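Last updated in May. Covers the key-hanging chore only; the cup and laundry pages are separate.

# Testing whether a robot can hang up your keys

Hanging keys on a hook is a good first chore to try with a home robot. It needs very little space, nothing breaks if it goes wrong, and you can tell straight away if the job is done. It is also harder than it looks. A machine that can carry a box across a room may still fail to get a ring over a small hook.

This page explains how we set up and score the test at Nimanden, our shared workshop in Datevthorpe. You can follow the same steps with any arm that has a two-finger gripper and a camera near the top. We run ours on a mobile base, but a fixed arm is fine if the table and the hooks are both within reach.

## What you need

- A light folding table
- Adhesive hooks, the ordinary kind from the hardware store
- A flat panel to stick them to, fixed to the wall
- Several sets of keys on metal rings
- A notebook or spreadsheet for the scores

Leave the keys as they are. Plastic tags and big fobs make the rings easier to find and pick up, so the result won't tell you much about real keys.

## Setting up

1. Fix the panel to the wall and wipe it with methylated spirits. Let it dry before you stick anything on.
2. Press each hook on firmly for 30 seconds, then leave it overnight. Hooks loaded too early will slide, and you'll end up blaming the robot.
3. Put the table beside the panel. Check the arm can get from one to the other without its elbow touching the wall.
4. Turn on the lights you would normally use in that room. Don't bring in a special lamp.
5. Before the first run, hang a few sets by hand and look at them through the robot's own camera. Check that you can make out both the hooks and the rings.

Pay attention to shadows at step 5. On a pale panel a key shadow can be longer and darker than the key, and some vision software will grab at it. If that happens, write it down as a fault. Moving the light to get rid of it will only hide the problem until you change rooms. 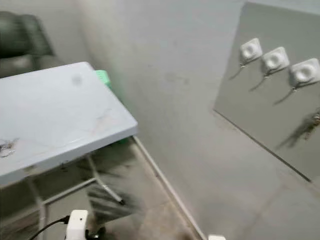
*Key panel and folding table from the robot's side. The shadows run down and to the left of the hooks.*

Grey on grey is a fair test, since plenty of hallways and laundries look much like it. We tried a bright backing sheet once and the scores went up, but few people are going to paint a wall orange to suit a robot.

## Running the test

Start with one set of keys on the table, away from the edge. Give the robot 2 minutes. Count a pass only if the ring is over the hook and stays there after the gripper lets go and moves clear. A set balanced on top of the hook is a fail, even if it hasn't dropped yet.

Next, do the same with sets already on the neighbouring hooks. This is where most arms come undone, as the fingers need room on either side and tend to knock the next set along.

Last, tip several sets onto the table in a pile and ask for all of them to be hung. Rings tangle. A person gives the pile a shake and pulls one free without thinking, and very few robots have any version of that move.

If keys land on the floor, the attempt is over. Pick them up yourself and note how they fell.

## What we got

We have logged 171 attempts with the Nenditz controller, spread over several weeks. Single keys onto a clear panel went well enough that we stopped watching closely. With the neighbouring hooks full, results were patchy and depended a lot on the ring size. From the pile, it finished the whole job 11 times.

The Mangundap gripper pads helped with picking up from a flat surface. They made no difference at the hook, where the trouble is seeing how the ring is turned in the fingers. When the ring is side-on to the camera it almost disappears.

## So can it do the chore?

Sort of. If you put your keys down singly and your hooks are well spaced, a robot can hang them, slowly. If you drop everything in a heap when you get home, it can't be trusted with the job yet.

For anyone repeating this, space the hooks at least a hand's width apart for your first session and close them up later. Replace any hook that has started to lift at the top. Send scores through with the ring diameter and the type of hook included, or we can't compare them with ours.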